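What Is a Bin For?
Harnia Kids - How Everyday Things Work

A bin is a box with an open top. It has a floor and four walls, and that is all it needs.

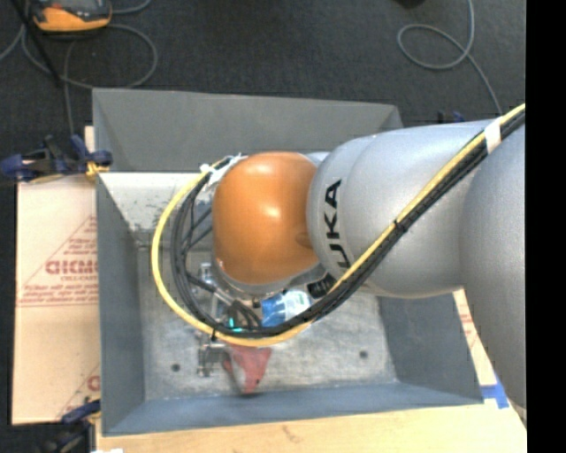 You probably use bins every day. There may be one for blocks in your classroom and one for socks at home. Factories, post offices and warehouses use bins too, and theirs can be big enough for you to sit in.

Why not just use a shelf?

Shelves are good for things that stand still, like books and jars. They are not so good for small things that roll. If you put 300 marbles on a shelf, most of them will end up on the floor. Put the same marbles in a bin and the walls keep them in.

A bin also saves time. You can drop things in without lining them up first. The hard part comes later, when you want one thing back out and it is under all the others.

What are bins made of?

Cardboard bins are light and cheap, but they go soft when they get wet. Plastic bins can be washed, and many of them fit inside each other when they are empty. Metal bins cost more and weigh more. They can hold heavy parts with sharp corners, such as bolts and brackets, and a knock that would crack plastic may only leave a dent in metal.

Why are so many bins rectangles?

Try this with cups and boxes. Push some round cups together on a table and look down at them. You will see gaps between the cups. Now do the same with small boxes. The boxes sit flat against each other, so less space is wasted. In a big storeroom, all those little gaps would add up to a lot of empty floor.

Rectangles do have one problem. Small things slide into the corners, and corners are hard to reach into. Some bins have rounded corners on the inside to help with this.

How do people find the right bin?

They use labels. Say a storeroom in the town of Pollton keeps its buttons in bin 802. The number tells you where to walk, and a list on the wall tells you what is inside. If someone puts bin 802 back in the wrong place, the list is no help until the bin is found again.

Picking things out

Taking things out of a bin is called picking. It sounds easy, but there is a lot to do. You look for the thing you want, reach down over the wall, get a grip on it and lift it without pulling everything else up too. Things on top come out first. Things at the bottom may have to wait, or be dug out.

Try it yourself

You need a shoebox, 5 spoons, 4 socks and a handful of building blocks.

1. Drop everything into the box and shake it gently.
2. Take out one spoon using only your thumb and one finger.
3. Now take out a sock the same way.
4. Close your eyes and find a block by touch.

Which was hardest to pick up? Spoons are smooth and can slip - socks are soft and change shape when you pinch them. Put everything back, shake the box again and see if your answer is the same.

Words to know

Bin: an open box for keeping things in.
Label: words or numbers that tell you what something is.
Picking: taking chosen things out of a bin or off a shelf.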